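The Night Before Pellia

I'd promised Jonatan the cell would be picking by morning, and at 2 in the morning it was still telling me fault 233.

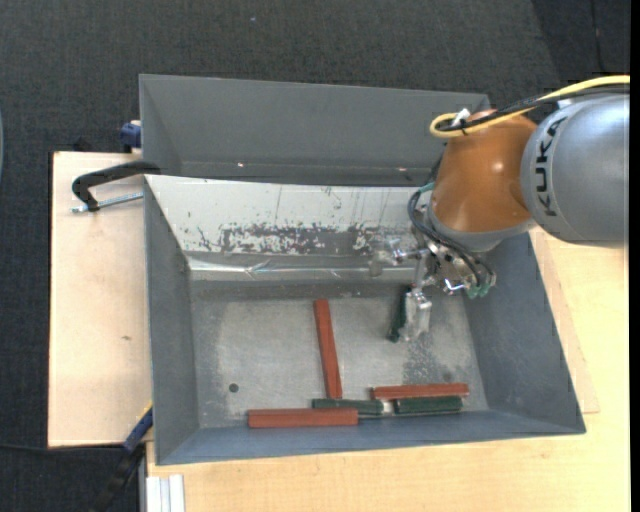

Fault 233 means "grip not confirmed", so it could be anything, eh? I'd already swapped the sensor (the spare came out of Akau, the old cell, and smelled like it). I'd cleaned the finger. I'd snugged up the clamps on the bins, because a bin that creeps a hair to the left will make a liar out of any arm.

"Did you check the air?" said Jonatan Sjöberg over the phone, chewing something.

"Of course I checked the air!"

I hadn't checked the air. I crouched by the regulator with my torch in my teeth, and there it was, wound right down. I'd done it myself at supper so I could change a fitting, and then my noodles were ready.

I brought the pressure back up, slow as anything, and reset the fault. Then I ran the cycle 5 times with my hand on the stop button. No 233.

"It was the sensor," I told him.

"Sure it was," he said, and went back to bed.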